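Open day at Emeck

I went to the Emeck open day last week, mostly for the bedroom demonstration, which ran in a furnished flat. Only 6 of us were let in at a time. Visitors don't see a robot in there. They see people working with hand-held grippers, one in each hand, on ordinary housework. The recordings go to the Mestus project, which wants 200 sessions of bed work before it moves on to kitchens.

The grippers are black with two fingers each, and there is a blue pad on one finger of each. The jobs are folding clothes, straightening a sheet and moving a quilt.

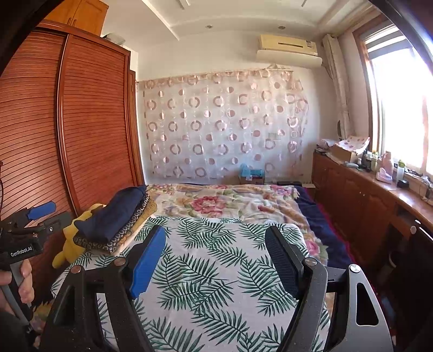
Having a go

We got 10 minutes each. Closing the fingers on a sheet is easy enough. Getting hold of one layer of cloth and leaving the next one behind is harder, and I managed it on my fourth try. My wrists ached by the end.

Getting there

Entry was free but you had to book. The 4 o'clock slot was the quiet one. There's parking behind the Flarkus building, and the tea was decent.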